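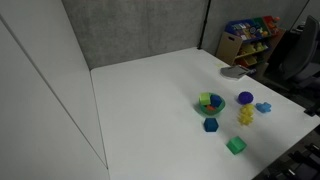
A customer in Onunville wrote that the earlier Tramimari handle drifted when held still for long demonstrations, and asked whether the new one could be parked in mid-task without moving the arm. It can. The hold button on the current handle freezes the arm at its last commanded pose. The operator can then lower the handle, change grip and resume from the new hand position.

Tramimari Teaching Handle

The Tramimari Teaching Handle records manipulation tasks on a six- or seven-axis arm with a two-fingered gripper. It supports two teaching methods, which can be mixed within a session.

Hand guiding: the handle clips to the wrist flange and the operator moves the arm directly. Joint positions and gripper opening are recorded together.

Remote control: the handle is held free of the arm and its motion is mapped to the gripper. Motion scaling is set in software and can be changed between demonstrations. Orientation can be locked for straight vertical picks.
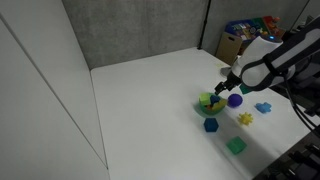 Motion scaling has the largest effect on picks from a cluttered container. At full scale, small hand movements become large fingertip movements, and neighboring parts get knocked. We recommend reduced scale once the fingertips are just above the rim, as over the green bowl, where the foam shapes lie in a jumble and the purple ball sits right beside the bowl. Full scale is adequate for the approach and for the return.

Specifications

Weight of handle: 900 g
Trigger travel: 38 mm
Sampling rate: 1,000 Hz
Cable length: 2 m
Trigger output: proportional
Hold button: latching, thumb side
Recorded channels: pose, joint positions, gripper opening, trigger, hold state

Compatibility

The handle connects to the Dresov control box, firmware from the November release onward. Older boxes accept hand guiding only. Recordings are saved one file per demonstration and can be replayed, trimmed or discarded from the Trevor software panel. A demonstration that ends in hold is flagged in the file list and left out of export by default.

In the box

Handle, wrist clip, cable, hex key, printed quick start sheet. The control box and flange adapters are ordered separately. Check the bolt pattern of your flange before ordering an adapter.

Page revised August 19, 2025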